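The Long Goodbye of the Office Desk Drawer
Features | Work & Life
Sep 6, 2024

The key to my first desk drawer came taped to an index card. It opened nothing but that drawer, and the drawer could be opened just as well with a butter knife, but I carried the key for years. It meant I had a place to keep soup.

I thought about that key last month in Bustthorpe, where the insurance firm Triantafyllou has just finished swapping out every desk in the building. The old ones had three drawers on the right and a shallow tray in the middle for pens that no longer wrote. The new ones have a top and some legs.

"People were given two weeks to empty them," says Efthymia Karagiannis, who ran the move. "Most of them did it on the last afternoon, with a trash bag, looking guilty."

Her staff turned in 2783 keys. The building never held anywhere near that many drawers. She has stopped trying to work it out and keeps the keys in a mop bucket behind her door.

The drawer had a good run. Clerks in the age of the rolltop had dozens of little compartments, and could lose a letter in any of them for a decade. Then came the steel desk, gray or green, with a file drawer deep enough to bark a shin on. It was built for paper. By the time the paper left, other things had moved in: flat shoes, heartburn tablets, birthday candles, a fork. A drawer was where you put the part of yourself that had to eat lunch.

Lambros Sfakianakis spent 26 years selling desks for Olow, a maker of sturdy and unlovely office furniture, and he can tell you to the month when the trouble started. Buyers stopped opening the drawers in the showroom.

"They used to pull them all the way out and listen," he says. "A good runner has a sound. Then one May I had a fellow from a bank come in, and he never touched a handle. He knocked on the top and asked how many I could get in a row."

The answer was more, if you took off the drawers. Olow's last full pedestal model, the Sterden, weighed as much as a calf and came with a lock on every level. Sfakianakis has one at home. He keeps tax returns in the bottom and walnuts in the top, and his wife would like it out of the dining room.

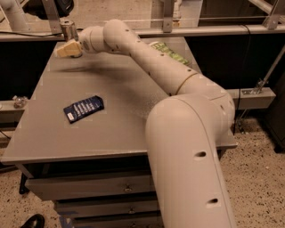

So where does all the stuff go now?
Into lockers, mostly, and what won't fit in a locker goes into a tote bag that travels home every night and comes back every morning with the same banana in it.

The lockers at Triantafyllou are down a hallway, next to the printer. They are clean and they shut with a pleasant click. They are also a long walk from your chair if what you want is an aspirin, and everyone you pass can tell that you want something. A drawer could be slid open an inch during a phone call. I once ate an entire sleeve of crackers that way while agreeing with a man about parking.

Karagiannis admits there has been some backsliding. Within a month, small fabric boxes began turning up under the new desks. A man in claims brought in a fishing tackle box with six trays and was told to take it home. He came back with a smaller one, and she let it go.

She did her own clearing out early, to set an example. In the bottom drawer she found a pair of tights still in the packet, a retirement card for a coworker that had been signed by almost everyone and never handed over, and a stapler she had reported stolen.

She mailed the card. The stapler she is keeping in her coat.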